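Snack table outlives the meeting it was meant for

The Trajkovski building has a new center of public life, and it is a table with a cloth on it.

The table went up in January in the second-floor break room, where it was supposed to stay for one afternoon. The occasion was a tenants' meeting about the elevator. Somebody thought people would be more patient about the elevator if they were eating cookies, and somebody was right, although the elevator is still out on most mornings and the meeting ended with a promise to hold another meeting.

The cookies stayed. So did the tablecloth, which belongs to the building's holiday supplies and was due back in the closet the same evening. By the end of the week people from all four floors were walking down (or up, those being the choices) to see what was left, and a few had begun bringing things of their own. A building-wide email went out under the heading "Snack table: going forward," and from that point there was no hope of getting the closet its tablecloth back.

The arrangement is simple enough. Tenants put in what they like, the building's kitchen fund pays for a restock once a month, and everything arrives in cardboard boxes that are supposed to be emptied and flattened by lunchtime. The fund stood at 940 dollars when the year began. The first restock cost 199 of them, a sum described in the building newsletter as "modest" and in the replies to the building newsletter as several other things.

Most of the replies were about packaging. The early favorite was the big family bag, on grounds of price. It lasted two restocks. A big bag, once open, goes soft by three in the afternoon, and there was a feeling on the third floor that too many hands were going into it. The fourth floor took this personally. The building has since moved to small sealed packets, which cost more and make a noise that carries through the wall into the conference room.
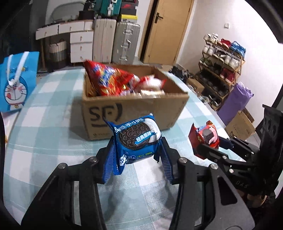
Sandwich cookies remain the thing that goes first. The plain kind is usually gone by mid-morning, with the flavored ones holding out into the afternoon, when standards drop. Rice crackers do a steady trade. The fruit bars from the first restock are still with us and are expected to see the spring.

Not all of it comes from the supermarket down the street. Retum, the import business on the ground floor, has been sending up packets with labels in Chinese, and these have done more for conversation between floors than the elevator meeting did. Tenants who can read the labels have found themselves consulted at odd hours. Tenants who can't go by the picture on the wrapper, a method that has worked well for cookies and badly for one bag of dried plums that a good many people took for candy.

Nilto, the software company that has most of the third floor, offered to track the supplies. Its first effort was a shared spreadsheet with 400 rows, a column for each tenant and a color code for allergies. It was filled in with care for two days. After that somebody sorted one column without the others, and the record now shows the dentist's office eating most of the crackers in the building. The dentist's office has asked for a correction. A pencil and a sheet of paper have been taped to the wall by the light switch, and the pencil has already gone.

There have been complaints of a more serious kind. Vukus, the bookkeeping firm on two, shares a wall with the break room and would like it known that unpacking a box of wrapped snacks takes longer and sounds worse than anyone who hasn't sat next to it would suppose. The firm has asked for restocks to be done before nine or after five. It has also been seen at the table within a minute of every one of them, but it says these are separate matters, and the building management has agreed to treat them that way.

The management's own worry is the table. It is a folding model bought for sign-in sheets and it has started to lean at the end nearest the window, where the heavier items tend to collect. Tenants are asked to put canned drinks on the counter by the sink and to leave the table for things that come in wrappers. Boxes should go out with the recycling on the day they are emptied. They should not be left on the table with two packets in the bottom so that the next person has to deal with them. The email on this point was short, and widely understood to be about the fourth floor.

A count taken for the newsletter put the number of packets eaten since the table went up at 1261. The figure doesn't include anything bought by the tenants themselves, or the plums, most of which were returned to the bag.

The next restock is due at the start of the month, and requests can be written on the sheet by the light switch by anyone who has a pencil. The second elevator meeting will be held in the break room at four. It had been planned for the conference room, but the notice was changed after the first three people to answer it asked where the food would be.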